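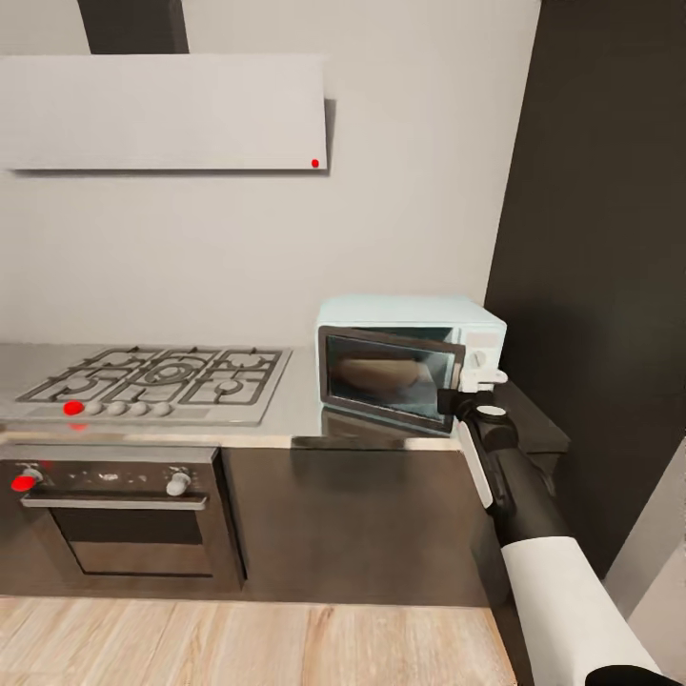 Week 6 — gripper comparison, simulated kitchen

Notes for the Saturday lab group. Bring these, I won't be printing more.

Task today is the microwave door. Same kitchen model as last time, nothing moved. Arm comes in from the right of the counter, grabs the door at its right edge next to the control panel, swings it open. Sounds easy. Most of you will spend the first hour on the grasp.

Grippers to compare
- Prukier two-finger, the default. Short fingers, closes fast
- Treloar wide — more opening, slower, bulky near the control panel
- Skastmont soft pad. Only if you finish the other two

Same arm, same start pose, same controller for all of them. If you change the controller gains between grippers your numbers mean nothing and I'll send it back.

Runs: 15 per gripper. Log every one, including the ones that fail in the first second. Last term half the class threw out "bad starts" and then wondered why everybody got perfect scores.

What counts as a success
Door past the target angle, gripper still holding or released cleanly, microwave hasn't shifted on the counter. A door that's only slightly ajar is a partial. Write P, not S.

Things to watch
- Approach angle. Come in on a diagonal, low to high. Straight on and the forearm gets in its own way
- Pinch vs hook. Pinching the door edge works at small angles. Once it swings the wrist has to follow the arc or the fingers slip. Try both
- Contact friction. Leave it at the default for part A. In part B drop it and see which gripper falls over first
- Red dots on the range hood, the left cooktop knob and the left oven knob are markers. Leave them alone, not part of this task

Camera: fixed view for the writeup. You can add a wrist view for debugging but dont mix the two in your results table, the colours won't match and the marker can't tell what they're looking at.

Common mistake — tuning on the same seeds you report. Use seeds 1 to 26 for tuning, anything above that for the real runs. Put the seeds in the table.

Table columns: gripper, seed, grasp type, S/P/F, time to first contact, final door angle, comments. Comments can be two words. "slipped early" is fine. "didn't work" is not.

Hand in: table plus 2 pages max, through the Metdale portal. Say which gripper you'd pick for this door and which you'd pick for the oven handle, and wether thats the same answer. Oven is next week so guess now, we'll check.

This site uses cookies to keep you signed in. Accept all | Manage settings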